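Ordnung im Kleinen: Lisby bringt den Fächerkasten Rimance heraus

Drei Fächer, ein schlichtes schwarzes Quadrat und endlich Platz für die Sachen, die sonst quer über den Schreibtisch wandern: Mit Rimance stellt die Werkstatt Lisby im Mai ihren ersten eigenen Fächerkasten vor. Wir freuen uns sehr darauf, ihn aus der Hand zu geben -- auch wenn er uns auf den eigenen Tischen fehlen wird.

Klebeband und Schokoriegel, wie sie in fast jeder Schublade liegen:
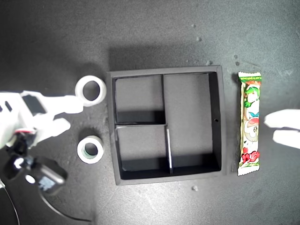
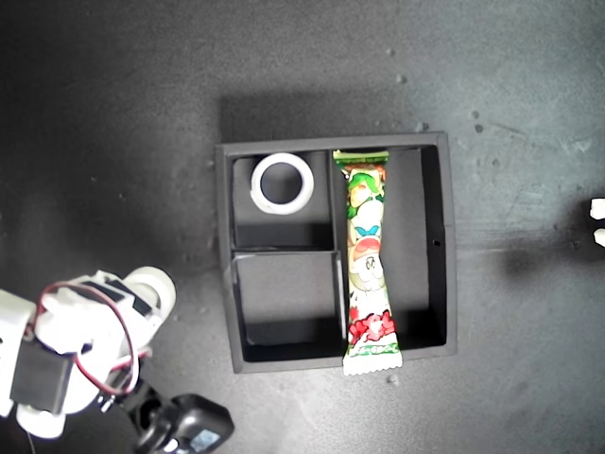
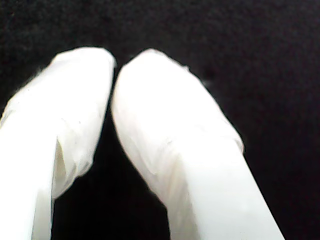 Er habe gar nicht gewusst, wie oft er am Tag nach seinem Klebeband suche, bis er es einmal drei Wochen lang immer am selben Platz gefunden habe, meint Heriberto Cisneros. Seinen Kasten wolle er jedenfalls nicht mehr zurückgeben, und eine zweite Ausführung für den Flur habe er auch schon im Kopf.

Solche Rückmeldungen haben uns durch die Entwicklung getragen. Elf Haushalte und Büros haben Vorserienstücke bekommen, dazu die einzige Bitte, den Kasten so zu füllen, wie es gerade kommt. Hinein kamen Büroklammern, Teebeutel, Ladekabel, Hustenbonbons, Schlüssel, Nähgarn und erstaunlich viele Süßigkeiten. Am Ende lag in kaum einem Kasten das, was wir beim Zeichnen vor Augen hatten, und gerade das hat uns gefallen!

Die Aufteilung ist einfach gehalten. Zwei kleinere Fächer liegen übereinander auf der einen Seite, daneben verläuft ein langes Fach für alles, was sich nicht rollen oder falten lässt. Stifte passen dort gut hinein, ein Lineal in kurzer Ausführung, eine Schere. Was etwas länger ist, darf ruhig über den Rand schauen. Die Wände sind hoch genug, dass eine Rolle Klebeband beim Aufziehen der Schublade liegen bleibt, und niedrig genug, um sie mit zwei Fingern wieder herauszubekommen. Das kleine runde Loch in der Seitenwand ist für ein Kabel oder eine Schnur gedacht, zum Beispiel wenn der Kasten an einem Haken hängen soll.

Die Oberfläche ist mattschwarz. Über die Farbe haben wir im Haus lange gestritten, Li-hua Chang und Ya-wen Yip hätten lieber mit Grau begonnen. Schwarz hat sich durchgesetzt, weil kleine helle Dinge darin sofort auffallen. Grau bleibt auf der Liste und kommt, sobald die erste Auflage vergriffen ist. Abgewischt wird mit einem feuchten Tuch, in die Spülmaschine gehört der Kasten bitte nicht.

Die erste Auflage umfasst 600 Stück. Sie wird komplett in unserer Werkstatt in der Palumbo-Halle gefertigt, geprüft und verpackt. Der Versand erfolgt im Karton ohne Folie, und wer mehrere Kästen bestellt, bekommt sie ineinandergelegt mit einer Lage Papier dazwischen. Bestellungen aus der Testphase gehen zuerst hinaus, danach geht es der Reihe nach.

Wer Rimance vorher anfassen möchte, ist herzlich in den Laden Prusari eingeladen. Dort steht im Mai ein langer Tisch mit gefüllten und ungefüllten Kästen, täglich ab 10 Uhr. Bringen Sie gern den Inhalt einer unordentlichen Schublade mit, wir räumen gemeinsam ein -- Min-kyu Um hat versprochen, auch vor alten Gummibändern nicht zurückzuschrecken.

Ansprechpartner für die Presse: Kwan-ho Yip, Lisby. Muster für Besprechungen verschicken wir auf Anfrage, eine Rücksendung ist nicht nötig.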